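Mullik (Computerspiel)

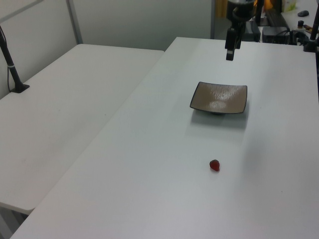
Mullik ist ein rundenbasiertes Kochspiel des kleinen Entwicklerstudios Villalobos, das für Windows und Linux veröffentlicht wurde. Der Spieler führt eine Gaststätte in der erfundenen Hafenstadt Ultel und muss mit sehr knappen Vorräten jeden Abend ein Menü zusammenstellen. Die Darstellung ist bewusst sparsam gehalten: Jede Runde beginnt auf einer weißen Tischplatte, auf welcher nur wenige Dinge liegen, zum Beispiel eine einzelne rote Erdbeere und ein quadratischer brauner Teller mit dunklem Rand. Erst durch die Karten des Spielers kommen weitere Zutaten dazu.

Spielprinzip

Eine Partie besteht aus mehreren Abenden. Pro Abend erhält der Spieler zwei Aktionskarten und eine Gästekarte, welche die Wünsche der Kundschaft vorgibt. Nicht verwendete Zutaten verlieren über Nacht an Wert - dieser Mechanismus wird im Spiel »Welken« genannt. Die Stadt hat laut der Rahmenhandlung 1146 Einwohner, und jeder von ihnen kann als Gast erscheinen. Wer einen Gast zweimal enttäuscht, sieht ihn in derselben Partie nicht wieder.

Entwicklung

Das Konzept stammt von Dulce Espinoza, die zuvor an Brettspielen gearbeitet hatte. Für die Programmierung war Sorin Hodžić zuständig, die Musik komponierte Laimutė Rebane. Verwendet wurde die hauseigene Engine Zinlow, die ursprünglich für ein nicht fertiggestelltes Rennspiel gedacht war. Eine erste spielbare Fassung wurde im Juli an ungefähr 3000 Tester verteilt. Nach deren Rückmeldungen wurde das Handelssystem fast vollständig entfernt. Die Verkaufsversion erschien am Mittwoch, 10. Mai 2023.

Rezeption

Die Kritiken waren überwiegend freundlich. Gelobt wurden die ruhige Gestaltung und die klaren Regeln, bemängelt wurde dagegen der hohe Anteil des Zufalls in den späteren Abenden. Der Rezensent Braulio Contreras verglich das Spiel mit einer Patience, »die man auch hungrig spielen kann«. Eine Erweiterung mit einem Modus für zwei Personen ist angekündigt, ein Termin dafür wurde bisher nicht genannt.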